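Course notes, Introduction to Automation, Unit 2: our visit to Prellix
January 16, 2021

Please read these before the next class, even if you came along on the visit and feel you remember it well. I wrote most of them the same evening, with my coat still on, and then went back and filled in the parts I had only scribbled. If your own notes disagree with mine on some detail, bring them in and we'll compare.

## What we went to see

Prellix runs an open day in its demonstration rooms, and the part set aside for our group was the paper handling work, which they call Stullance. The aim of Stullance is to teach a two-armed robot the ordinary desk jobs that most of us do without a thought: squaring up a pile, moving sheets from one pile to another, putting papers into a folder. You may remember from Unit 1 that I was rather gloomy about paper as a material for robots. It bends, it slides, it sticks to its neighbor, and it never sits quite the same way twice. I was glad to hear our hosts be every bit as gloomy as I was, and then get on with it anyway!

The method is teaching by demonstration. A person does the job by hand, wearing trackers at the wrists and fingers, and the recorded motion becomes the material the robot learns from. The printed square markers give the software something with a known shape and size to look for, and from how a square appears to the camera it can work out where the hand is and which way it is turned.

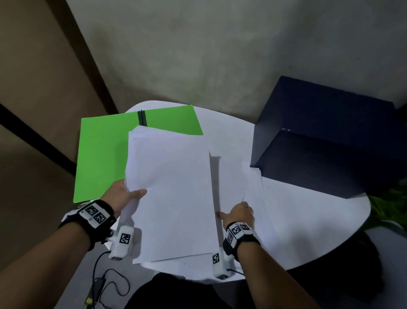 A single recording of this kind is called an episode, and the word will come up again and again this term, so please get comfortable with it. An episode has a beginning state, a stretch of motion, and an end state. The Stullance set held 241 episodes of paper handling when we visited, and the team hopes to have 1,000 by May. Several of you asked whether that's a lot. For a narrow job done at one table it is a decent start, and for anything broader it's quite small (we'll look at why when we get to generalization).

## Why two hands matter

I want to spend a little longer on this, because it was the best conversation of the whole visit and we had to cut it short for the next group.

With a rigid box, you can often plan for one gripper and let the other one wait its turn. A thick stack of paper doesn't give you that freedom. Each hand changes what the other has to do, and the two must share the load while the shape of the load keeps shifting.
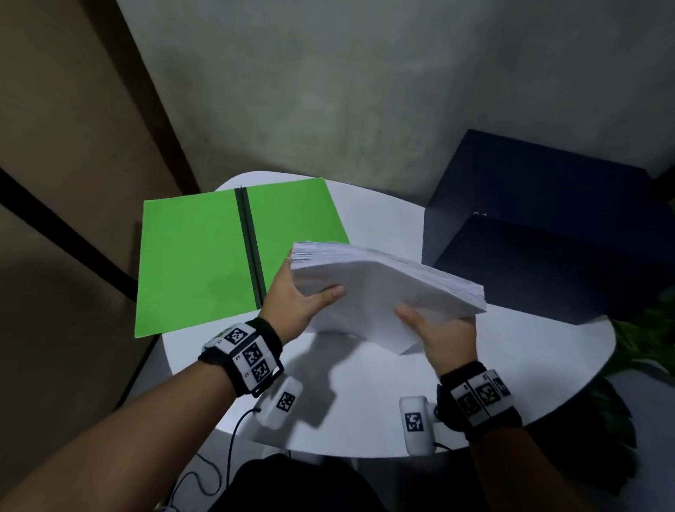
Support is the word I'd like you to write in the margin. When we say a robot "holds" something, we usually mean it has closed its fingers on it, and for loose sheets that is only part of the story. Look at the bottom pages of the stack, which bend and droop below the main block even with one hand gripping the near-left corner and the other supporting the lower right edge from beneath. A planner that treats the stack as a solid brick has no way to represent that droop, and so it can't correct for it either.

## The software side

Recordings are cleaned and labeled in a program called Flista. We got a short tour of it, and I'll show my own copy in class. The part to remember is that hand positions and camera views have to share one clock. If they drift apart by even 100 milliseconds, the robot is taught to close its fingers at the wrong moment.

## For next time

- Read the Ghasemi handout on deformable objects, at least the first half.
- Pick a two-handed job from your own kitchen or desk and write one page on what each hand is doing, moment by moment.
- Mark the places in your page where a hidden marker would cause trouble for the tracking.

Hand in your page on paper, please, stapled if it runs over.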